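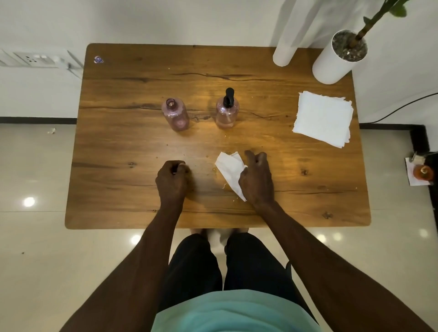
Wipe it up before it gets into the grain, says Lowri Lewis, and skip the spray. She has been refilling pump bottles at her kitchen table for years and does not see what there is to sell anybody beyond a funnel.

Refill Brand Says Its Pouches Cut Spills. Customers Want to See It.

Print this item | E-mail this item

July 2026
By Angharad Bevan

Rimen, the household goods company, has put out a new refill pouch for liquid hand soap and says it will reduce spills at home by up to 3 tablespoons per refill. The company did not say how it measured that, or what the pouch was being compared with.

The pouch, sold under the name Plaritz, has a narrow spout that is supposed to fit inside the neck of an ordinary pump bottle. Rimen is also selling a wood-safe cleaning spray, Ristance, for the drips that get out anyway. It is fair to ask why a pouch that stops spills needs a spray sold next to it.

Wyn Bowen, who handles product questions for Rimen, said the two were developed separately and that most people would only need the pouch. Asked for test results, he said a summary would be posted on the company's site. It had not appeared when this item was written. An earlier version of the pouch came out in April and was pulled after complaints that the spout collapsed when squeezed.

Anyone who refills soap at home knows where the mess comes from. The bottle gets filled too high, the pump goes back in, and the tube pushes soap up over the threads and down the side. A better spout does nothing about that. Leaving a couple of inches of space at the top does, and it costs nothing.

Rhydian Kneath, who repairs and refinishes tables, was not impressed by the spray either. Soap left sitting on bare or worn wood can dull the finish and work its way into cracks, he said, but a plain paper napkin takes up most of it if you press down and lift. Rubbing spreads it. After that he goes over the spot with a cloth wrung out in clean water and dries it right away. Old tables with open splits need a second pass with a dry corner of the cloth - soap hides in there and turns sticky later.

He did allow that a spray might help with a spill that has been left overnight. He would try it on the underside of the table first.

The Plaritz pouch comes in 2 sizes, and the spray is sold on its own or in a bundle. The bundle saves a little over buying both, though the savings disappear for anyone who already owns napkins and a dishcloth. Rimen says the spouts can be rinsed and used again, but the label on the pouch tells buyers to throw the whole thing away. Bowen said the label would be corrected in the next printing.

Related items

Hirano Recalls Pump Tops Over Sticking Springs
6 Ways to Get a Ring Off a Wood Table
Do Concentrated Soaps Last Any Longer?
Letters: Paper Napkins or Cloth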